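About Us

Posted 7/10/25 by Thoa Giáp

Hi, and welcome to Hullemari! I write most of what you'll find on this site, and I book the movies too, so if you hated last month's pick you know where to send the email.

We're a little film club that shows older movies, mostly mysteries, road pictures and the sort of family drama where everyone yells over dinner. Below, a black suitcase. I do love a good travel movie.

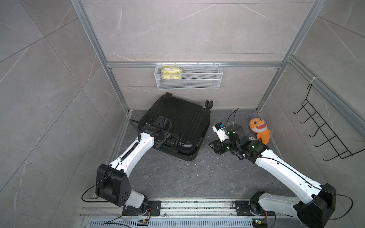
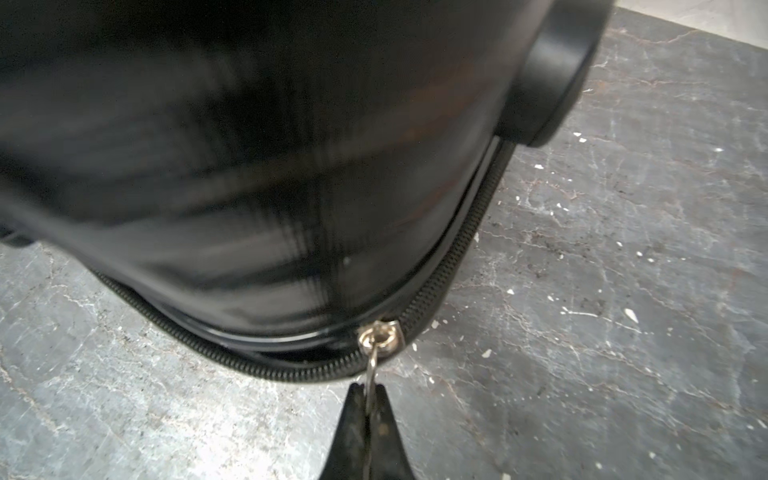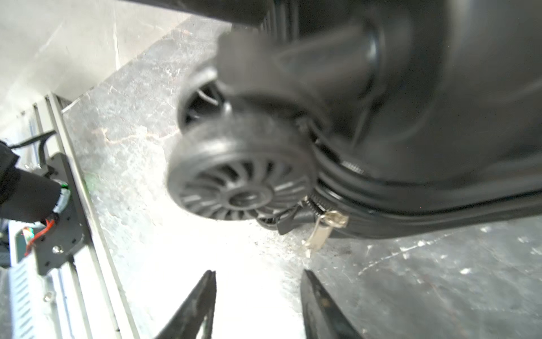
My sister keeps telling me that a club with this many train movies should just admit it's a train movie club, and that I should put it on the door. She may be right (we've done five since January), but I'm standing my ground. We also show courtroom stuff!

Hullemari started in 2000, in the back of a video store called Kaplan. I worked the counter there and kept pushing the same three tapes on people until they asked me to put one on the store TV and be done with it. So I did. A few folks stayed to the end, then stayed another hour to argue about it, and we've been doing pretty much that ever since. The store closed, and we moved into the Olell, a former dance hall with a nice big wall and terrible heating. Bring a sweater in winter. I mean it.

We've shown 296 movies so far. I keep the list in a green notebook, with a star next to the ones I'd happily run again tomorrow. Members pick two titles a season by vote, and I pick the rest, which I know some of you have feelings about.

After each movie we put the chairs in a circle and talk. You don't have to say anything clever. You don't have to say anything at all, and plenty of people just come for the popcorn and listen.

There's also Eta, our newsletter, where I write way too much about endings. I think a slow ending beats a twist almost every time, and I've lost friends over this (kidding, mostly). If you'd like to write a review for it, send me a page or so. I don't care about star ratings, just tell me what you felt when the lights came up.

New members are welcome all year. Come to one movie first and see if you like us.

Contact: write to Thoa at the Hullemari desk | © Hullemari Film Club | Back to top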